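Tablecloth on a small side table keeps sliding and bunching at the corners
Home & Living > Small Spaces > Tables and linens
Posted Aug 11, 2022 — 137 views — 2 replies

Agustina Durán

Hi all! I moved into a studio in June and I have one of those little square side tables, the kind that fits next to a chair and holds a drink and a book and not much else. The top is scratched up (it came from my cousin's garage, and before that I don't want to know) so I threw a white cloth over it and figured I was done.

Well, no. The cloth slides every time I pick up my glass. I pull it straight, it looks great for an hour, then it's hanging way down in front and barely covering the back. And the corners! On two of them it makes these big floppy folds that stick out right where I walk, so I catch one with my knee and the whole thing goes crooked again. Last week I lost most of an iced coffee that way.

What I've tried so far: double-sided tape (left gunk on the table and let go after a couple of days), a heavier cup (the cup stayed put and the cloth moved around it, don't ask me how), and just tucking the extra underneath, where it fell right back out.

The cloth is plain cotton, 200 cm on the long side, way too big, I know. I got it at the Lucero outlet because it was marked down. I'd like to keep it if I can. Does anybody have a way to make it stay that doesn't involve nails? I'm renting the apartment but the table is mine, so I'm fine doing something to the table if I have to.

Trinh Nghiêm

Oh I have fought this exact fight. Small tables are worse than big ones for this! On a dining table the cloth has enough surface to sit on, but on a little one most of the fabric is hanging off the sides, and the hanging part wins. So you need either more grip on top or less weight hanging down, and with a cloth that size I'd do both.

Grip first. Get a roll of that rubbery shelf liner, the bumpy kind. I used Sidard but the dollar store stuff is probably fine. Cut a piece a little smaller than the tabletop so it doesn't peek out, lay it down, and put the cloth on top. No glue, no tape. When you want to wash the cloth you just lift it off. Mine has been under there since I moved and I've only had to rinse it once.
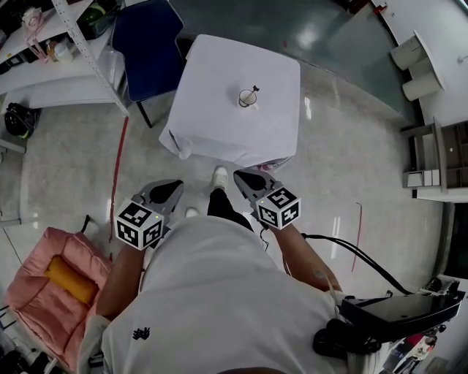 Corners on a small square table are where all your extra fabric ends up, so that's where I'd spend the time. If you let the cloth drape however it wants, it hangs in folds at the corners, and you can see that on the little table with the clear cup on it. It's a soft look and I kind of like it, but in a tight walkway it's going to get bumped. What I do is fold each corner the way you'd wrap a present — pinch the point, lay it flat against one side, and put one safety pin through from the inside so it doesn't show. Do the two front ones first, stand back, and then do the back ones to match. Iron the fold if you're feeling fancy. I wasn't.

About the length: please cut it! I know it feels wrong to cut a cloth you like, but yours must be puddling on the floor. Drape it, mark where you want it to stop with a bit of chalk, add two inches for the hem and go. If you don't sew, iron-on hem tape works and it survives the wash pretty well. I did mine with Bamirton tape, and one corner came up after a few months, so I ironed it again and it's been fine. You'll have enough left over for napkins or a cover for a stool.

One more thing, wash it before you cut it. Cotton shrinks. I learned that on a curtain.

mullance_fan20

tablecloth weights. they clip on the edges, mine are Mullance, four in a pack. kind of ugly but they work outside in the wind so they'll work in your studio

Agustina Durán

Thank you both! Trinh, I had the shelf liner in a kitchen drawer the whole time, so I cut a piece last night and it's already a lot better. The cloth is in the wash now. I'm scared of the scissors part but I'll do it this weekend. I might skip the weights for now, the cloth is pretty thin and I think the clips would show, but if I ever get a balcony I'll remember them. How far down do you let yours hang, Trinh? Halfway to the floor, or shorter?

Trinh Nghiêm

Shorter! Mine stops a hand's width below the top, and my knees have left it alone ever since.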